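Call for entries: the Simthorpe Small Business Awards

Hi all! I'm putting out the call for this year's entries, and I'd love to see more first-timers. If you run a business in Simthorpe with eight people or fewer on the payroll, you can enter. Sole traders too – please don't count yourselves out.

We have seven categories, from Best Newcomer to Best Shop Front, and you can go for two of them. The form is short (one page, I promise) and it's free.
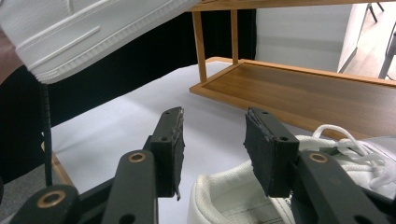
White sneaker, black lace.

What do I want to read? Tell me what you sell, who buys it and what changed for you this past year. Last time we got some 458 entries, and the ones the judges kept passing around were written the way people talk. Leave the mission statement at home!

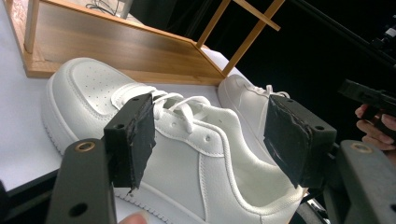
White low-top with a perforated toe.

I'm also looking for judges. You'd read a stack of entries at home over the summer, then join us for one long Saturday of arguing over coffee. Petrenko is covering lunch and Nornov is paying for the hall. Winners get their trophies at the dinner in October.
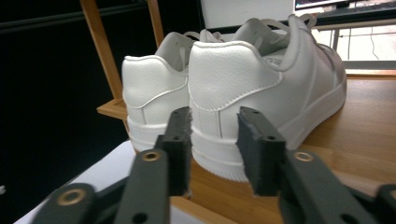

Noémie Penner wrote in to say that she entered twice before she won anything, and that the judges' notes from the first try were worth more to her than the trophy. So yes, everybody gets notes, win or lose.

Forms are at the Zidow front desk, and that's where they go back, too. Ask for the awards folder.

Posted June 22, 2019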